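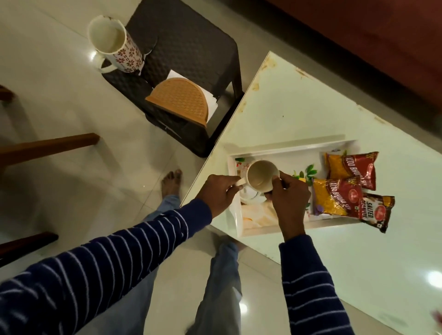 *Posted by Tahsin Dewan in Phones & Tablets > Upgrading*

## Trade in my Varka 11 now, or wait until the new one is out?

Hi all! Long-time reader of this board, first time starting a thread. I have a Varka 11 that I really love and I'm trying to figure out the smartest time to let it go. The new model is supposed to be announced in August, and everyone I talk to has a different theory about what happens to trade-in values after that.

What I know so far: the carrier store in Avville will give me a trade-in quote today and hold it for a while, but only if I buy something from them. Ninik (the buyback site) gave me a slightly better number, and it's cash. My phone has no cracks, the buttons are all good, and the battery health reads fine in settings, although I do notice it dropping fast when I use maps in the car.

I'm not in a hurry. I'd honestly be happy with this year's phone at a discount, or with the new one if the camera is as good as people are hoping. What I don't want is to sit on my hands all summer and find out my old phone lost a big chunk of its value the morning after the announcement.

So does the price really fall off a cliff, or is that something people just repeat? And is it worth replacing the battery first? Phùng, the little repair place next to the library, can do it while I wait.

Thanks in advance — I love how patient people are on here!

---

**cordless_and_happy**

Oh, I love this topic, I've been through it with every phone I've owned!

The short version is that prices do drop, but for me it has been more of a slope than a cliff. Buyback sites start lowering their numbers before the announcement, when the rumors get loud, and they keep going down for a while after the new phones ship and everybody's old ones come flooding in. If you're selling for cash, earlier is nearly always better.

Carrier trade-ins work differently, and I think this is where people talk past each other. A carrier isn't really paying you for the old phone, it's paying you to stay. Some of the best offers I've seen came right after a launch, when they wanted people on the new model. The catch is that you get the money as a credit on your monthly bill. Leave early and you usually lose whatever is left of it. Please read that part of the agreement before you sign anything!

So I'd sort it out this way:

- **Want cash, or want to buy unlocked?** Lock in the Ninik quote. Check the date it runs out and whether the phone has to be *mailed* or *received* by then. I missed that once and got knocked down to the new price.
- **Staying with your carrier anyway?** Wait for the launch offers, and compare them with the cash quote plus a discounted phone from this year.
- **Want this year's model on sale?** Wait for the announcement. Stores like to clear their shelves, and you may be able to hold your cash quote right through it if you time it well.

On the battery, I'd skip it if you're selling. Buyback sites mostly care whether the phone turns on, whether the screen is clean and whether it's locked to an account. You'd be paying Phùng for something the next owner gets to enjoy. If you decide to keep the phone another year, though, go for it! A new battery made my old 4 feel like a completely different phone, and I ended up keeping it much longer than I'd planned.

Come back and tell us what you pick!

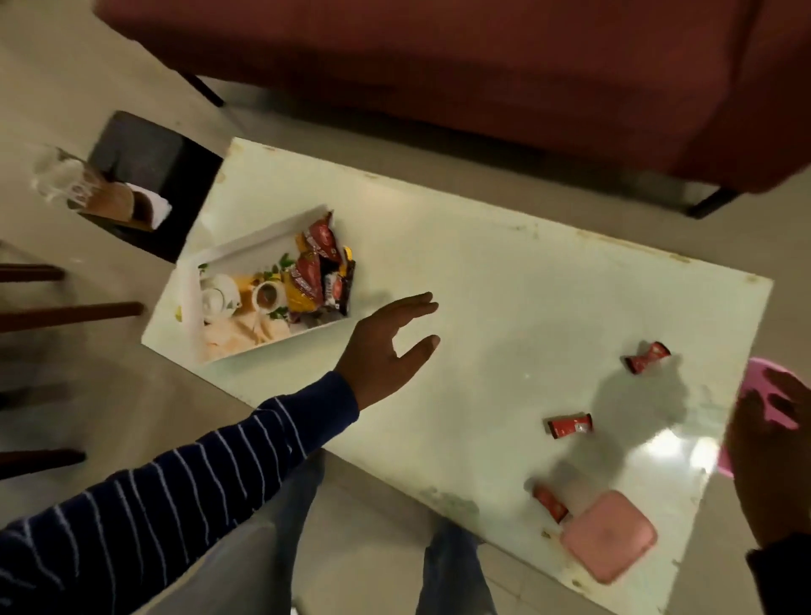 *4 min read*

---

**benchtop_rae**

Agree with most of the above. I'd add a few things on getting the phone ready, which is where I see people lose money for no good reason.

1. Back everything up, then open the backup on another device and make sure your photos are really in it. I had more than 1000 pictures on my last phone and was so glad I looked, as one whole album hadn't synced.
2. Move your login codes. If you use an authenticator app, set it up on the new phone while the old one still works. This one is a huge pain to fix afterward.
3. Sign out of your account in settings *before* you erase. A phone that is still tied to an account gets rejected or paid at the lowest tier.
4. Unpair your watch if you have one.
5. Take the SIM out, or transfer the eSIM, then erase.
6. Take clear photos of the front, back and sides with the screen on. If the buyer says there's a scratch, you have something to send them.

Don't ship it in a padded envelope. Use a real box, and keep the tracking number until the money lands.

About the battery dropping in the car: maps plus a bright screen plus a hot dashboard will do that to any phone. Try it with a vent mount and the brightness down before you decide the battery is on its way out.

---

**mossycable**

just sell it now lol. i waited 2 years on mine and got enough for a pizza. good pizza tho!!

---

**Tahsin Dewan**

These are fantastic, thank you! I hadn't even thought about the credits being tied to my bill, and I went back to look at the carrier quote and yep, it's all in monthly credits. I'm fairly sure I want to go unlocked this time, so I'm leaning toward Ninik. Their quote goes by the date they *receive* the phone, so I'm very glad you mentioned that.

I'll leave the battery alone. Moving my authenticator codes tonight — does anyone know if I can have them on both phones at once while I switch over?

**benchtop_rae**

Depends on the app, but most of them let you. Look for "export" or "transfer accounts" in its menu, and test one login on the new phone before you delete anything from the old one.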